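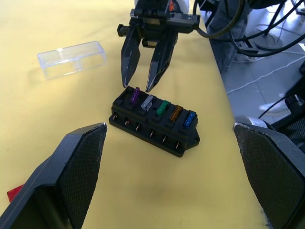 Fuse box, first slot from the left empty.

January, Friday, 16.40

Rislow yard, rear range. Mortar and brick notes, continued from the last entry.

Finished the acid digestion on the bedding mortar from the north wall. Sample taken behind the downpipe bracket, where the joint has never been repointed. Pale buff, small lumps of unmixed lime visible to the naked eye, soft enough to score with a thumbnail at the face and noticeably firmer further in. Dissolved quickly with a fine brown residue left on the paper. Residue is a mixed river sand, rounded, with a few flat grains that look like crushed slate. A second sample from the chimney breast gave much the same sand with more fines. I read these as one source and two batches, probably two seasons' work.

The pointing over it is another matter. Hard grey cement, struck flush, no lime at all as far as I can tell. The bricks below the string course have lost their faces in exactly the pattern you would expect, worst where the splash from the yard reaches. Worst single brick has gone back far enough to show the core. Moisture readings are in the yellow folder and not repeated here.

Brick sizes: mean length 228 mm on the street side, shorter and more variable at the back. I had assumed the rear was a later rebuild. The bond says otherwise. It runs through the corner without a straight joint, and the closers are in the same place on both faces. The Mallstead schedule describes the rear range as "modern, of no interest". That line has been copied from one schedule to the next and I can find no survey behind it. If the council decides on that wording the whole range can go and only the street front stays, propped from behind.

Cirent's quantities arrived at midday. They allow for 3265 replacement bricks, all new machine-made, with no allowance for turning or reusing what is there. I went over their elevation drawing against my own. They have marked every brick under the string course for replacement, including sound ones. No salvage rate is given. Sent back with a marked-up copy and a request for their basis.

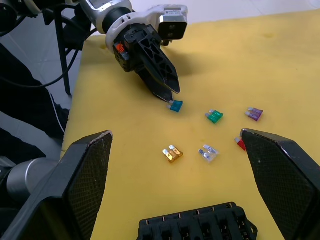 Akua Agbeko thinks the quantities are the wrong place to argue. Her point is that once the rear range is accepted as the same date as the front, the brick count has to be redone anyway, and that a dispute over salvage rates before then only tells the council we have agreed to the scheme in outline. She would put the corner bond at the top of the letter, with a measured drawing, and leave the mortar for an appendix.

I agree on the order but not on the appendix. The sand match is the only evidence for the date that does not depend on someone's eye. The bond can be disputed by anyone who wants to call it a careful rebuild.

Agreed meanwhile:
Measured drawing of the corner at 1:10, full height. Mine.
Third mortar sample, from inside the loft, taken across the junction. Akua.
Old rate books for the yard, if the record office will let us have them on the same day. Asger Bundgaard has a reader's ticket.

Trial panels. Panel A is lime putty with the local sand, Panel B the same with a small addition of brick dust. Both are on scrap wall beside the cart entrance, under damp hessian.
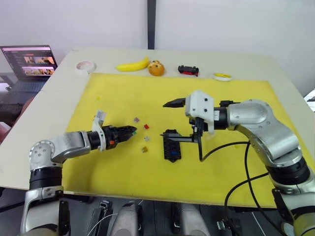 Panel A has a hairline crack along the top bed, where the hessian had slipped. Panel B is sound but too pink against the old joints. Next mix to use half the brick dust and sand sieved one size coarser. The joint at the junction in the loft measured 171 mm from the wall plate to the first course with original mortar in it, so there is enough depth there for a proper sample without disturbing the plate.

Sand for the next panel comes from the Hudec pit. Almost out of the present bag. Ask for unwashed.

Keys to the loft are on the hook by the sink. Sieves still need cleaning.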